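4.2 What happened to the beets

I should say up front that I went into this part of the study as a beet person, so I was rooting for them. We roasted 22 batches of Karkley beets between March and the end of the season, half wrapped in foil and half just tossed in oil and left bare on the pan, and I tasted every single one (my kitchen towels will never recover!). The wrapped ones came out sweeter in 17 of the batches, at least to me and the other tasters at Yurchenko. The bare ones had that chewy, almost jammy edge, which I love, but people kept calling it "burnt," and I had to write that down.

Salt was the bigger surprise. We used Orkik coarse salt the whole way through, and when it went on before roasting the slices wept all over the pan and steamed themselves limp. Salting after fixed that right away. I had the same trouble with the Trorkina turnips in section 4.1, so I doubt it's a beet thing.

Figure 2. Work table. 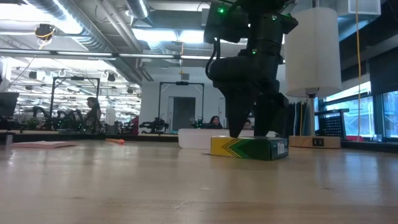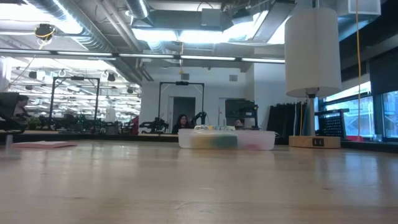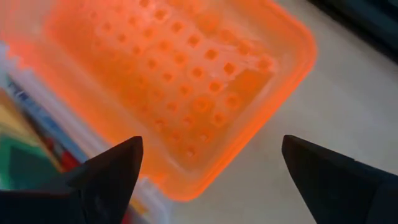
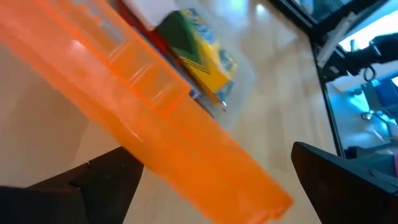

The skins are where I'd spend more time if we did this over. In 13 batches we peeled first, and in the rest we rubbed the skins off after roasting, and I really couldn't taste a difference, though the second way is so much less work (and less pink up to the elbows). A couple of tasters swore the unpeeled ones were earthier. They may be right, but they knew which bowl was which by then, so I've left their scores out of the table and put them in the notes with the vinegar results.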